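About Flerbridge

Flerbridge is a small software company. We write the programs that let a robot arm see what is in front of it, decide what to do and then do it at a sensible speed. We do not build arms and we do not sell arms. Our customers already have one, or they will buy one from somebody else, and they come to us when they find that the arm is strong and precise but has no idea where anything is.

The company was started by Michalis Xenos, who had worked for a long time on motion control in packaging plants. In a plant the same box arrives at the same place every two seconds, and the program can be very simple. Michalis wanted to work on the other case, where the object is somewhere on a table, turned in some direction, and nobody has measured it. He rented two rooms above a shop in Andrade Street and began to write the first version of our planner there. We are still in the same building, with more rooms and a better heater.

Today we are nine people. Four of us work on perception, three on planning and control, and two on the tools that keep everything together. Our meetings are short, in three languages, and the notes are always written in English so that everybody can complain about the same text.

What we work on

Most of our work is done on household objects. They are a good test for software, as they are cheap, they are everywhere, and almost every one of them is difficult in its own way. An electric kettle is our favourite difficult object. The steel body behaves like a bad mirror, so the depth camera gives holes where the metal should be. The handle is black and glossy and gives holes also, for a different reason. And the cord is thin, it changes its shape each time, and a planner which ignores it will pull the whole kettle off the table sooner or later.
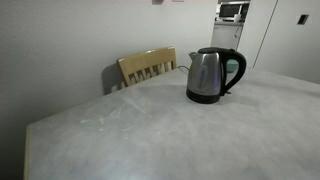

Our perception software is called Firside. It takes colour and depth together and makes an estimate of the shape and the pose of each object, and it also gives a number for how sure it is. This second part is the one we are most proud of. Many systems will give you a pose and say nothing about its quality. Firside will tell the planner that it knows the lid well, that it knows the spout quite well and that it is only guessing about the back of the handle. The planner can then ask for one more look from another side before it moves in to grasp.

We train Firside on 2,000 recordings of table work which we made and labelled ourselves. It is a small collection compared with what larger companies have, but we know every recording in it. When a result is strange we can open the recording and find out why. Often the answer is in the label and the network was right, and we have learned to be modest about this.

The planner is called Hirum. It receives the poses from Firside and searches for a movement that reaches the goal without touching anything it should not touch. The newer version treats cables as soft obstacles. It does not try to predict exactly where a cord will go, because we tried that for most of one winter and it was too slow to be useful. It keeps a region around the cord where the arm must travel slowly and where the gripper is not allowed to close. For kettles, lamps and chargers this is enough in nearly all our trials.

Under Hirum there is a control layer, and it is the oldest code we have. It runs in its own process with its own clock and it does not care what the planner is thinking. If the planner stops answering, the control layer brings the arm to a calm stop and holds it. We have changed this part very little over the years and every change is read by at least two persons.

How we test

We test on ordinary furniture, in ordinary light. A laboratory bench with a black cloth and four lamps gives very nice results, which then disappear at the customer's place. A mottled grey table is a much more honest teacher – it has reflections which move when the camera moves, and a pale glossy bowl standing on it can almost melt into the surface for the depth sensor.

Before a release we run a list of 42 tasks. Some are only one movement, such as coming down to a safe height above the table corner and waiting. Others have several steps, for example turning a kettle so that the handle faces the arm, while a bowl beside it has to stay where it is. A release with any new failure does not go out, even when the average result is better than before. Customers do not meet the average, they meet the failure.

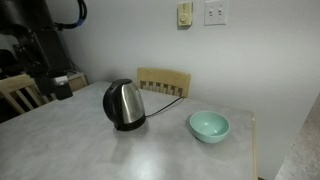 Andrade Street, 08/10/2019

With this release Hirum can replan while the arm is already moving. In earlier versions the arm had to finish its path or stop, and then a new path was calculated from the beginning. Now the planner keeps the part of the path that is still good and repairs the rest. On crowded tables the difference is easy to notice. On tables with only a few things you will probably not see any change, and that is fine.

We have also rewritten the log viewer. You can now move through a trial and see on one time line what the camera saw, what Firside believed and what Hirum decided. This was first a tool for ourselves and it was quite ugly. Two customers asked if they could have it, so we gave the buttons proper names and wrote a manual.

Working with us

A project usually starts with a visit. One of us comes to you, looks at the arm, the objects and the light, and writes a short report. If we think that your task does not need our software, the report will say so. A fixed program is sometimes the better choice and it is certainly the cheaper one.

After that we agree on a small first task and we work on it together with your own technicians. We ask that one person on your side learns the tools properly. We are happy to answer the telephone, but a colleague who can read the logs is in the room much faster than we are.

We take students for a stay of some months, starting in March. You should be comfortable in C++ or Python and not afraid of a cable that behaves badly. Previous work with robots is welcome, though several of our best students came from other fields – one had studied the movement of fish. Please write to us with a short letter and something you have programmed, even if it is not finished. Our favourite letters describe something that did not work and what the writer tried next.

Recent items

Replanning during motion: release notes for Hirum
Soft obstacles and why we stopped predicting cords
How Firside reports its own doubt
Reading a trial in the new log viewer
Our release tasks, the full list
Student places from March
Visiting us in Andrade Street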